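3.2 Sorting surface and intermediate containers

The households in the Plimosgate sample had no dedicated laundry room. Clean clothing was brought to a table in the kitchen or living area, and the table served for sorting, folding and short-term storage, often on the same afternoon. We therefore treat the table as the unit of observation and record what is placed on it, in what order, and at which point an item leaves it. Of the 46 sessions retained for analysis, 13 came from the Altville apartments and the remainder from row houses in Hokemmont. Sessions in which a meal interrupted the folding were kept, but the interval was removed from the timing data.

Items were coded at two levels. The first level is the garment class (upper body, lower body, small items, household linen, unclassified). The second is the state of the item: heaped, spread, part-folded, folded or stacked. An item was coded as heaped when no single edge could be followed for its full length. This rule is stricter than the one used by Hettiarachchi, who accepted any item not lying flat, and it moves many borderline cases from heaped to spread. Coding was done by two raters, with disagreements settled by Rasha Abou Jaoude. Most disagreements concerned the unclassified group, and in particular white cotton items whose sleeves or hems were hidden in the heap.

Containers required a separate category. Participants made frequent use of bowls, basins and trays that belonged to the kitchen and were not bought for laundry. Three uses were distinguished: carrying (the container arrives with the clothes in it), holding (clothes are put in it while others are folded) and incidental contact (clothes lie over it, wholly or in part, with no evident intention). Up to 19 items were recorded against one container in a single session. Where the cloth covered the rim on more than one side, raters could not always separate holding from incidental contact from a still alone, and the preceding two minutes of notes were consulted.
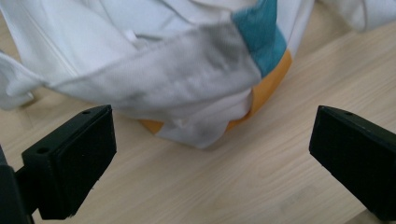 Figure 4. White fabric heaped over a rounded orange object on a wooden tabletop.

Color contrast had a measurable effect on rater agreement. Agreement was highest where adjacent items differed in hue and lowest where several white items overlapped, as folds and shadows within one item were read as boundaries between two. The grayish band across the white cloth in Figure 4 is typical of the difficult case, being readable either as a flap of the same material or as a soiled area, whereas the teal patch beside it is separable at once. Raters were instructed to look for seams, labels and loops before assigning a boundary, and to enter a single item when none could be found. Sessions coded before this instruction was introduced in September were recoded in full. The counts in Table 2 are taken from the second pass only.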